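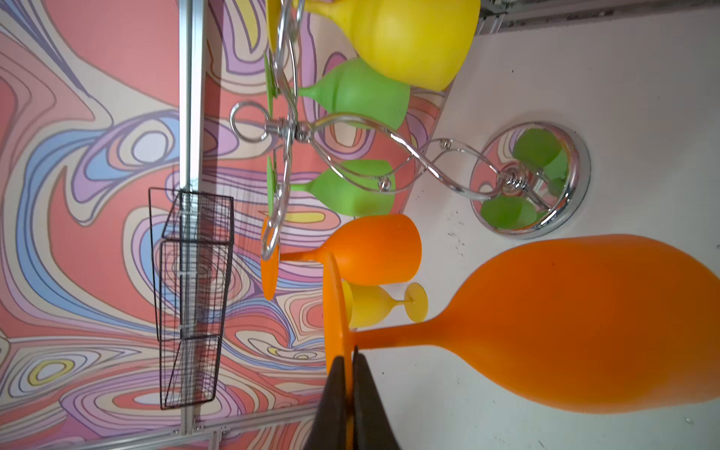

July, batch 379, orange matte topcoat on Timilow base. Color match against the retained panel is still open. The first drawdown looked fine in the booth and too red at the window, so the check was repeated on flat panels only. Judging this family of oranges on a round shape is a waste of a morning: the bowl of the big orange wine glass lying on its side goes from bright orange to a deeper orange toward its lower edge, and a batch could be called a match or a reject depending on where the chip is held. The same goes for any curved customer part. Flat panel against flat panel, edges touching, nothing else.

Mix

Charge was 1000 g of base, tint paste added in 2 shots with the paddle running slow. Held back the last of the paste until a smear on card had flashed off. Flatting agent went in last. Pot skinned a little at the wall during the hold, so everything went through a fine cone filter before spraying. The paste can from Gallagher has a new lid style that does not reseal well. Taped it. Stir that can from the bottom before the next use – there was a firm layer that took a stiff spatula to lift.

Panels

Degreased steel, scuffed, wiped, tacked. Primer from the open can on the lower shelf. Topcoat in two passes, second one crosswise. The gun spat once at the start of panel C and left a coarse patch at the top left corner. Marked it on the back and kept it as a sample of what not to accept.

Dry film read 117 microns at the center of panel B, primer included. That is thicker than we normally put on and probably explains part of the color difference, as the retained panel was sprayed thinner. Panel D was done with a lighter hand and sits visibly closer to the standard.

Oven

Loaded at 10:15 on the middle rack. Pulled panels A and B together, left C and D for the longer bake. A and B came out with an even matte surface. C and D have picked up a trace of shine along the side nearest the fan. Suspect the airflow and not the paint, because an old gray panel put in the same slot last month did the same thing. The Nomex gloves by the oven have a split seam at the right thumb. Took the spare pair out of the drawer and binned the bad glove.

Observations

Booth, daylight setting: D matches, B slightly deep, A between them.
Booth, warm setting: all four look acceptable, which says more about the lamp than the panels.
North window at 2:30 p.m., overcast: A and B red, D just red of the standard.
Rub test with a dry cloth: burnishes faster than batch 379's predecessor. May need more cure or a different flatting agent. Left A on the bench to repeat after a longer rest.

The retained standard itself is a worry. It has lived in a binder sleeve next to the window, and one corner looks paler than the rest. If it has drifted, we have been chasing a faded panel. Somewhere in the Estalska cabinet there should be a duplicate in foil. Find that before adding a single gram of anything to the batch.

To do

– Locate the foil-wrapped duplicate, compare with the binder panel in the booth and at the window.
– Respray one panel at the thinner build, same pot, bake on the lower rack.
– Clean the gun properly, including the air cap. The spit on C was dried material at the tip.
– Ask Gallagher about the lid, and whether the old style is still available.
– Rub test on A again.

Pot is capped and on the shelf with the batch number on the lid. No tint correction made today.

Contact the workshop | Copyright Estalska | Back to top
Shares 2 | Comments 0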